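I finally did the thing I've been threatening to do since December and sorted out the packing corner. If you've read this blog for a while you know I sell picture mats and little frames out of a rented unit on the Ruawai estate, and you also know that my "system" was piles. Piles on the chair, piles on the floor, one pile on top of the kettle (don't ask).

So! I bought a secondhand conveyor. I know, I know, it sounds ridiculous for a business this size, but a place called Komora was clearing out a workshop and it cost me $60, and I love it more than my couch. It's a long green belt with aluminum down both sides, and I mostly use it as a very fancy table that moves.

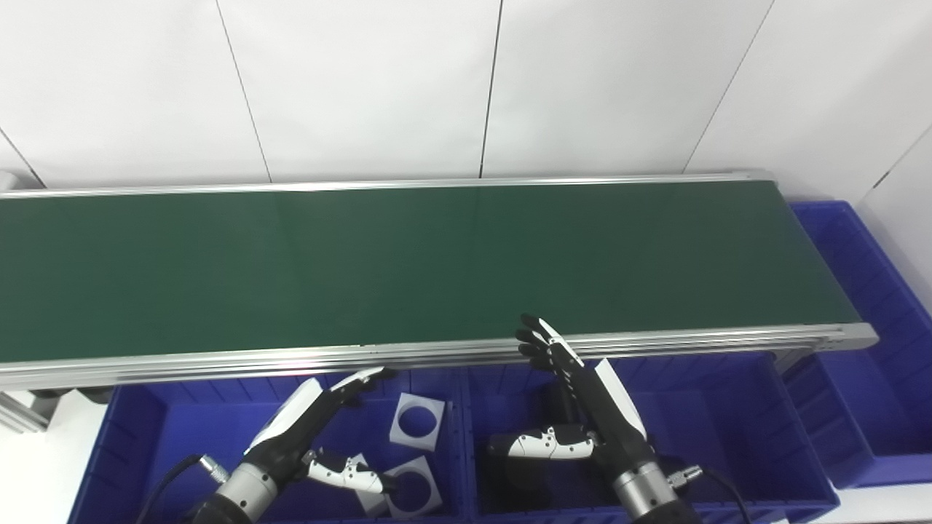 The bins were the bigger decision, if you can believe it. I went back and forth for ages between clear ones and blue ones, and blue won because white stuff shows up so well against it. I'd been losing pieces in the bottom of my old cardboard boxes for years. Now I can glance down and spot a stray square from the other side of the unit, which has already saved me from shipping an order two short.

The other thing I changed is that everything waits down in the bins and the belt stays clear until I'm packing. My old habit was to put things on any flat surface going, and then shuffle them around for 40 minutes looking for the tape. I'm trying so hard to be good about this. We'll see how it holds up when the holiday orders come in, because last year I had 83 of them in one week and ate cereal for dinner most nights.

Still on the list: labels for the bins (I have a Kuller label maker somewhere, probably under a pile), and a better light, and some kind of hook for the tape gun. I also ordered a roll of Trasen wrap to try in place of the bubble stuff, so if anyone has used it on anything with sharp corners, please leave me a comment before I open the roll!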